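Home Issues Opinion Subscribe About Contact

Journal > Opinion > Learning Systems

The Examples We Do Not Keep

By Zarmeena Naqvi

26 November 2024

In our laboratory in Elemdale we collect demonstrations for robot learning. A person guides an arm through a task, the computer writes down every position and every camera view, and later a model is trained to do the same. When visitors come, they ask how many demonstrations we have. I have come to dislike this question, and in this essay I want to explain why a different question would serve our field better. I would like to be asked what we have thrown away.

Let me begin with a case of my own. In June we prepared a set for a simple placing task in simulation. The arm should take a small object from one place on a table and put it down at another place. My colleague Farzana Mughal and I wanted to deliver 100 demonstrations. We recorded until we had 100 that ended well, and then we stopped. Each time the object was dropped, or the operator hesitated for a long time, or the arm came to the target from a strange side and had to be turned back, we pressed the delete key and started again. I did not think about it. This was how I was taught, and I believe it is how most people in our profession are taught.

The model that we trained on this set was good as long as everything went well. If the first approach was correct, the rest was correct also, and quite beautiful to watch. But if the gripper arrived two centimeters too far to one side, the model did not know what to do. It closed on the air and then carried the air, very carefully, to the target. In none of our examples had anybody missed and tried again. We had removed every such moment with our own hands.

I know that this problem is not new. The literature has discussed it for many years, and there are good technical methods against it. My complaint is about habit. The methods are in the papers, but the delete key is on the desk, and the delete key wins on most working days.
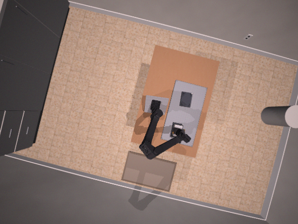

Grellemby Review of Applied Learning, Volume 2, page 60

Simulation makes the habit worse, and I say this as a person who works in simulation with pleasure. A room like the one we use costs very little. One arm, one gray table, a tray at the end of it, a cabinet on the side, and the whole room can be put back to its first state in less than a second. On a physical table, a failed attempt leaves something behind. The object has rolled under a shelf, somebody must go on the knees to find it, and during this time the operator thinks about what went wrong. In the simulator there is no such time. The failed attempt is gone before the operator has understood it.

There is also the matter of how the operators are judged. In the project with Ledesma, which paid for a part of our work, the agreement spoke only of "successful episodes." An operator who recorded 70 in a day was a good operator. I do not blame Ledesma for this, because we wrote the sentence ourselves and they signed it. But consider what the sentence teaches. The operator learns to choose the easy starting positions. He learns to move in the one way that always works, and after a week his demonstrations look like copies of a single demonstration. A gripper can come down to a small box from many directions. In our June set, nearly all the approaches came from the same one.

When I looked through these recordings, I felt that I was reading the diary of a person who never had a bad day. Everything in it was true and I did not learn very much from it.

What should we do instead? I can say what we do now, and the reader can decide if it is sensible. First, the delete key is removed from the operator's screen. Every attempt is saved. Second, the operator gives each attempt one short label when it is finished: clean, recovered, or failed. We tried a longer list of labels and it was a mistake, because people became tired and chose the first one. Third, we sometimes begin an episode from a bad position on purpose. The gripper is already beside the object, or above the wrong part of the table, and the operator must find the way back. These recovery episodes are around a quarter of what we collect at present. They are slower to record and the operators do not enjoy them. Farzana has proposed that nobody should record them for more than one hour without a change, and I think she is right.

There are objections, and I want to treat them fairly. A colleague at Zaltton wrote to me that a model which is shown failures will learn to fail. If one puts all the attempts in one pot and trains on them without any care, then I agree with him. A failed grasp should not be offered as something to imitate. But this is an argument for labels. It does not support deletion. A recording that is saved and labeled can be left out of training tomorrow. A recording that is deleted cannot be put back in.

The second objection is the cost of storage and of human attention. Storage I do not take very seriously for work of our size. Attention is the real cost. Somebody must look at the failed attempts, otherwise they are only a larger pile. In our group we look at them on one afternoon each week, all together, and I confess that some weeks we cancel it.

The third objection is the one I find most difficult. Several of our operators told me that they do not like that their mistakes are kept. They feel observed. I had not expected this, and I should have. We now save the attempts without the name of the operator, and we do not calculate any personal rate. Even so, one of them told me she moves more stiffly since the change, and stiffness can be seen in the data also. I do not have a good answer for her yet.

My request to other groups is therefore a small one. When you publish a set of demonstrations, please write next to the number of episodes how many were recorded in total, and by which rule the others were removed. It needs two lines in the appendix. For our June set I cannot write these lines, because we did not keep the count, and I am sorry for it. For the set that we record this winter I will be able to.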